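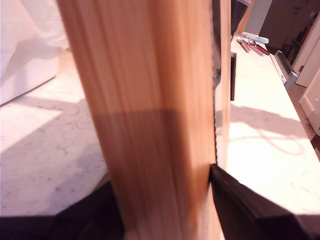

Figure 3. A light-brown wooden board held upright over the white marble worktop, with the grain running top to bottom and a band of shadow across its middle. A narrower, paler strip of wood stands to its right.

4.2 What the light does to a board

I should admit that I came to this part of the study by way of my own kitchen, and a chopping board I've never managed to keep looking nice. When Karine Lapointe and I first drew up the plan we were only going to ask people which boards they kept out on the worktop and which they put away. Colour wasn't in it at all. Then we started reading through the answers from the first 12 households in Stastham and it was colour, colour, colour – too orange, gone grey, used to be much nicer, doesn't match the other one any more.

So we added a colour question, and a short visit to go with it. Figure 3 gives a fair idea of why the visits were trickier than we'd hoped. Look at how many browns there are in one piece of wood! It goes from pale stripes near the left edge to a warmer orange on the right, and where the shadow falls it turns a deep reddish-brown that you could easily take for a stain if you only saw that bit. If I'd been asked to pick one swatch from our card for that board I would have dithered for ages, and so did most of the people we visited.

Marble makes it harder still. A white worktop in sunshine throws a lot of light about, and wood held against it seems darker than the same wood on an oak table (we tried this at Harvey Arsenault's house with the curtains open and then drawn, and ended up arguing over lunch). Of the 95 people who filled in the colour question, the ones with pale stone worktops were the most likely to call their boards "dark" or "orange". I wouldn't lean on that too heavily. People with marble may simply buy different boards, and we didn't think to ask what anything had cost until December, by which time half the visits were done.

We did try to tidy things up a little. From the second round on, each board was stood on end and turned once, and the owner chose a swatch for the lightest patch and another for the darkest. Standing it up was Karine's idea and I was grumpy about it, I'll admit, but a board lying flat catches the window in one big glare and you can't see the grain for it. Upright, the streaks show up nicely and people talk about them. One woman in Thibodeau told us she'd owned hers for years and had never looked at it from the side.

Shadows we never really solved. We asked people to move out of the sun if they could, but in a small kitchen there's often nowhere to move to, and a window bar will put a stripe across whatever you hold up. Where a shadow crossed the wood we noted it on the sheet and asked for the swatches from the lit part only. Harvey thinks we should have done the opposite and used shade throughout, and he may well be right – the evening visits gave much steadier answers.

The full list of swatches chosen is in the appendix, with the first-round answers kept separate. Section 4.3 goes on to oiling, and to the people who don't bother with it.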